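2. Field Methods and Sampling

2.1 Study area

The survey covered the lower Clarnen valley between the abandoned farmstead at Hisgate and the deserted village at Markstead. Both places lie on the gravel terrace above the Medina Brook, and both were built over earlier timber structures that have left little trace above ground. The terrace is free-draining, is plowed in most years, and has been under grain since the last of the hedges were removed. The floodplain below it is permanent pasture and was not walked. Its lower part is sealed by silt that postdates the period of interest, so a lack of surface finds there says nothing about a lack of occupation.

Earlier work in the valley concentrated on the church at Markstead and on the raised platform next to it. Roof tile was noted in the field books but was neither weighed nor kept. The present study treats roof tile as the main class of evidence. It is heavy, it breaks into pieces large enough to survive the plow, and it was seldom carried far from the building it covered unless someone had a reason to move it. The distribution of fragments should therefore reflect both where tiled roofs stood and where tile was later taken for reuse in drains, hearths and yard surfaces.

2.2 Collection procedure

Fields were divided into squares of 25 m on a side, laid out from a single baseline and numbered from the southwest. The layout of the squares is shown in Figure 1 in the preceding section. Each square was walked in parallel lines 2 m apart. All tile with a largest dimension over 7 cm was collected and bagged by square. Smaller pieces were weighed in the field and put back, because a short trial at Hisgate showed that they could not be assigned to fabric groups by eye with any consistency. Pottery, slag and worked stone were collected without regard to size.

Walking was restricted to fields that had been plowed, harrowed and rained on at least once. Light conditions were scored on a simple scale at the start of each square and again if they changed while the square was being walked. Squares with standing stubble were left out and revisited in April, when the ground had been turned. Where a revisit was not possible the square is recorded as not surveyed – it does not enter the density calculations as a zero.

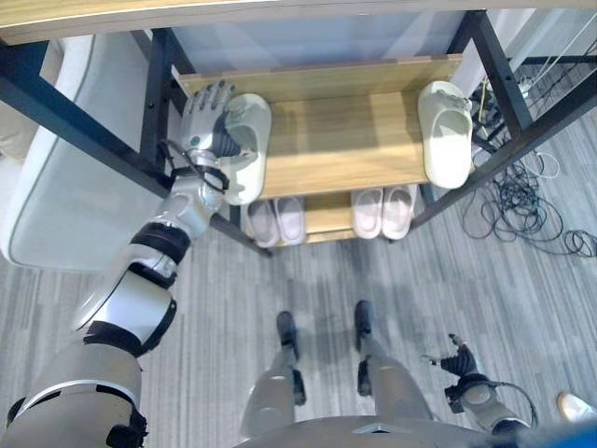

Walker bias was tested by having selected squares at Markstead walked a second time by a different person after all collected material had been logged. A known set of marked fragments was placed in these squares before each pass. Recovery of the marked pieces varied more with the color of the soil than with the person walking. On the darker ground near the platform, orange fabrics were picked up more readily than gray ones. No correction was applied to the raw weights, but the effect is considered where the two groups are compared directly.

2.3 Fabric groups and forms

Fragments were washed, dried in air and sorted by fresh break under a hand lens. Four groups were defined. Group A is a fine orange fabric with sparse rounded quartz. Group B is similar in color but contains frequent iron-rich pellets and occasional voids left by burned plant matter. Group C is reduced to gray throughout and is hard fired. Group D is coarse, poorly mixed and streaked with pale clay, and it may include material from more than one kiln.

Form was recorded where enough of the piece survived. Flat tiles were separated from ridge tiles by curvature and by the presence of knife trimming along the edge. Peg holes were recorded as round or square, with the distance to the nearest finished edge. Mortar on a broken surface was taken as a sign of reuse, as was soot that ran across a break. Mortar on an original surface was not counted, as it may belong to the first roof.

Abrasion was scored on the broken edges alone. A piece with sharp edges is likely to have been brought up by the plow in recent seasons, and squares with many such pieces may lie over deposits that are still being cut into. Rounded pieces have been in the plowsoil for longer and may have traveled. The distinction matters most on the slope west of Hisgate, where soil has crept downhill toward the brook.

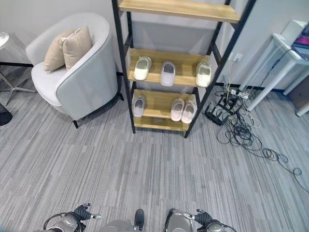

2.4 Density calculation

Total tile weight was calculated for each square and divided by the area walked. Squares cut by a field edge were included if more than half of their area lay in open ground. Densities were then scaled by the visibility score, and both the scaled and unscaled values were retained. Differences between the two are small except in the fields nearest to Markstead, where flints on the surface made fragments hard to see.

A square was classed as a concentration if its density exceeded that of all the squares adjoining it and if it contained tile of at least two fabric groups. The second condition was added to exclude dumps of a single load, such as those used to fill gateways. It probably also excludes some small buildings roofed in one episode. For this reason, squares that met only the first condition were listed separately and checked against aerial photographs and the tithe survey.

Background density was estimated from fields at least 100 m from any known structure. Tile in these fields is small, worn and evenly spread, and is best explained as material carried out with manure from farmyards. Group D is almost absent from this background, although it is common at Hisgate itself. Either it was never thrown onto the manure heap, or it reached the farmstead after the practice of spreading had stopped. The survey data do not allow a choice between these explanations, and the matter is taken up again with the excavated sequence in Section 4.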